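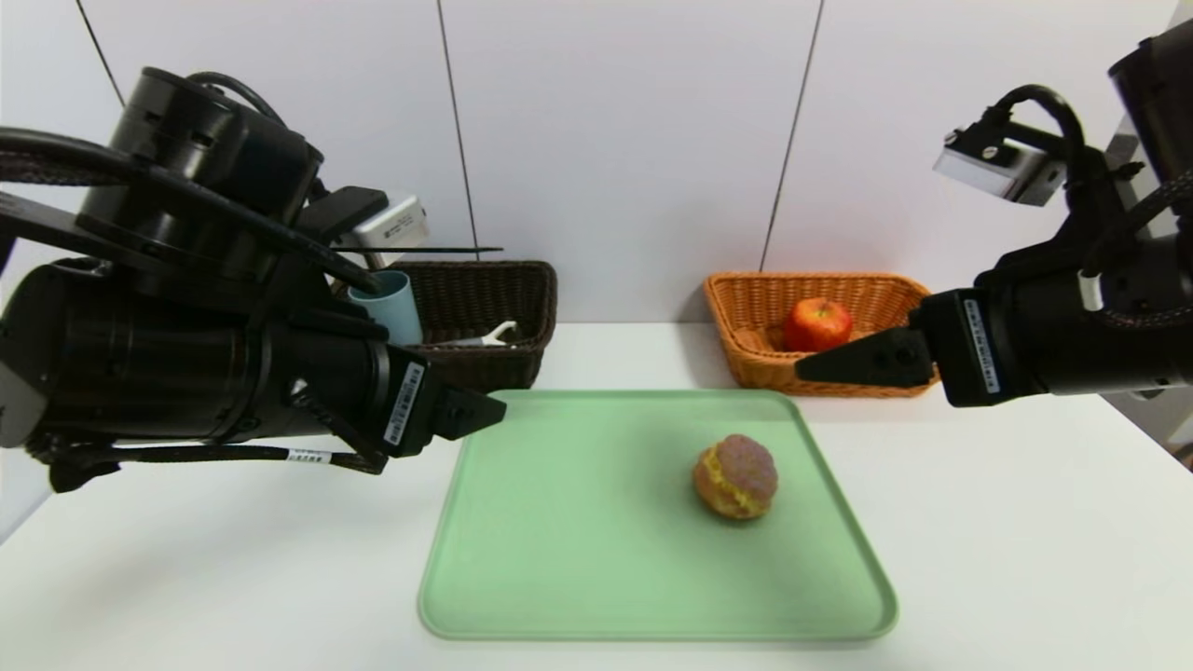

White tabletop against the paneled wall, with an orange basket.

Buka Street Tenants' Association
Minutes of the general meeting, 3/10/18

The meeting opened once a quorum was confirmed. Minutes of the previous meeting were approved with one correction: the bike room key deposit is refundable.

1. Laundry room
The contract with Viveck ends in March. Two dryers on the lower level have been out of service since the new year. Members asked for a written repair date before any renewal is signed. The secretary will write to the company.

2. Money
Balance in the general account: $3,923. Paid out since the last meeting: $876 for the stairwell lights and $122 for printing and postage. One member asked why the lights were not billed to the landlord. The invoice has been sent on and no answer has come back yet.

3. Heating
Söderlund inspected the boiler and left a two-page report — copies are by the mailboxes. The third-floor radiators on the courtyard side need new valves. Tenants with cold rooms should keep a written record of temperatures, morning and evening.

4. Parking on Gostitz Lane
The city proposes permit parking on the north side. A straw vote was held: 47 in favor, six against. The result will go in with our comments. Several members want the loading zone kept — this will be added to the letter.

5. Other business
Strollers are again being left on the ground floor landing. A notice will go up.

Next meeting: date to be posted in the lobby.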